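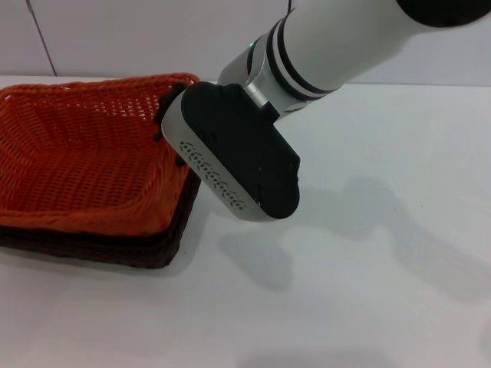 Arm dips short on the near corner, basket cell

Plistia forum > Setup and maintenance > Tabletop cells

weftandwarp
Posted Apr 10, 2019

Ok need eyes on this. One arm, white table, woven baskets. Job is come down next to the rim, close on it, lift, put it back. Ran clean for 600 cycles after setup. Now the tip stops high or brushes the rim on the way down, always the corner nearest the arm. Far corner fine.

Done so far:
- power cycle, rehomed twice
- tool length re-entered, same number as before
- wiped the fingers and the vents on the gripper side
- light on the collar is green, no faults in the log

Speed is 200 mm/s on approach, drops to 50 for the last bit. Havent touched either one.

dockside_ray
Green only tells you it's powered and happy. Doesn't tell you the gripper is on straight. Check the bolts where it meets the collar. I'd bet on one backed out.

weftandwarp
Checked, snug. Didnt put a torque wrench on them tho

dockside_ray
Then put a torque wrench on them.

Ghazala Kazmi
Before anybody pulls the gripper: when was the wrist camera last calibrated, and against what? If one corner is bad and the far one is good, I look at camera to tool offset first. A small tilt there grows or shrinks depending on what pose the wrist is in. We had this in the Brerkow cell and chased bolts for two days.

weftandwarp
In June, when it was commissioned. Against the printed board. So a while. Here's what the wrist cam gets from the approach pose

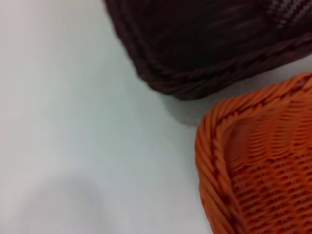 Wrist cam, approach pose. Brown basket top right, orange one under it.

tmk_fudthorpe
well theres a problem. two baskets right up against each other and both run off the side of the view. what is it fitting the corner to?? the braid on both rims is the same style, if your edge finder works in gray it could grab either one

weftandwarp
Edge finder is gray yes. But it picked fine for 600 with the same two baskets

tmk_fudthorpe
same spacing tho? somebody bumps one over and now the shadow between them is an edge too

Ghazala Kazmi
I don't agree that it's the finder. A wrong edge would throw him off sideways, and he says it stops high. Height comes from the tool frame in his setup, not from the picture. Unless I have that wrong?

weftandwarp
No thats right, height is fixed from the table plane. Sideways is from the camera. And I get both, high AND brushing. Sorry, should of said that clearer

dockside_ray
So two faults. Or a crooked gripper, which gives you both. Bolts.

Fahad Ghauri
Ray might be right for once. Quick test, no tools:
1. Take both baskets off. Bare table.
2. Jog to the near corner point, tip down, slow. Slide a feeler gauge under it.
3. Same at the far corner.
4. Spin the wrist 180 and repeat both.
If the gap changes with the spin, it's the gripper mount. If it changes only corner to corner, your table plane is off, re-teach it with three points. If nothing changes at all, go recalibrate the camera.

Don't do step 2 at 50. Go slower. Ask me how I know.

weftandwarp
Did it. Gap changes on the spin. 0.4 mm difference near corner, same at the far one. Corner to corner is nothing.

dockside_ray
B O L T S

weftandwarp
Pulled the gripper. All four were tight. Face of the connector had a burr on it and a bit of grit under one side, looks like from when we swapped it over from the Østergaard fixture. Stoned it flat, wiped it, back on in a cross pattern with the torque wrench this time. Spin test now reads the same both ways

Ghazala Kazmi
Good. Now redo the camera. The old calibration has the tilt baked in, or doesn't, depending when the grit got there. Either way you can't trust it.

tmk_fudthorpe
and move the baskets apart. or switch the finder to color, orange on white is about the easiest thing you could ask for

weftandwarp
Camera done against the board. Baskets I need close, thats how they come in. Will try color on the orange one, brown I'll leave gray for now. 104 cycles since, no brush, height good on all corners.

dockside_ray
Still want to know why the far corner looked ok if the mount was off.

Fahad Ghauri
Wrist comes in at a different angle over there. The tilt was probably pointing away from the rim. Would want to see his poses to be sure

weftandwarp
Can post the pose list tmrw, its on the other laptop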